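Sokcombe Store Guide
Reading time: 2 min

Section 27. Refilling display boxes on the snack shelves

Small packets are sold from their display boxes, standing up, like commuters. Left alone they lie down. This section covers getting more of them onto the shelf without starting a landslide.

1. Bring one carton of refills to the aisle. One. The carton you balance on top of it will be the one that goes over.

2. Open all the flaps and fold them outward. A half-closed flap catches packets on the way out and your knuckles on the way in.

3. Hold the carton close to the shelf edge, below the display you are filling. Keep one hand on the rim and sort with the other.

4. Match flavor to box by color. If the carton is mixed, pull out one color at a time and finish it before starting the next.

5. Move the older packets forward and slide the new ones in behind, printed side out.

6. Stop when the box is full. You should be able to lift out 1 packet with 2 fingers. If 4 come along for the ride, take a few back.

Caution: The wire rail stops boxes from sliding off. It does not enjoy being leaned on.

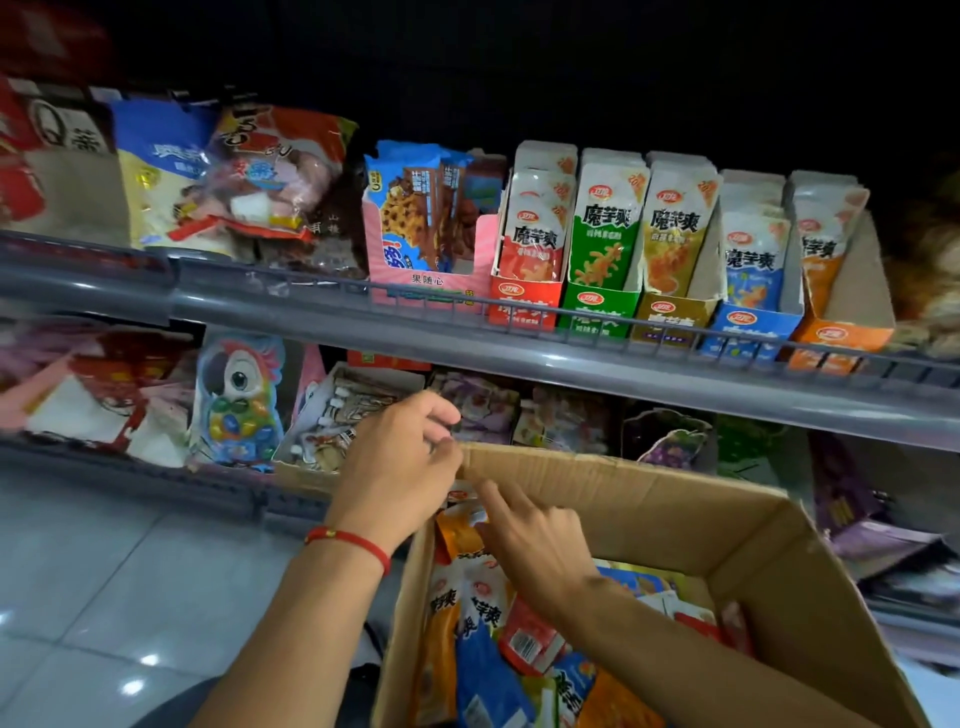

Fig. 2. Sorting mixed packets from an open carton, konjac snack shelf.

Note: Leftovers go back in the carton with the flavors written on the flap. "Misc." is not a flavor.

7. Flatten empty cartons before they leave the aisle. See Section 2 for where they go, which has changed again.

Last updated: November
Contact Plotby Retail Guides | © Plotby | Back to top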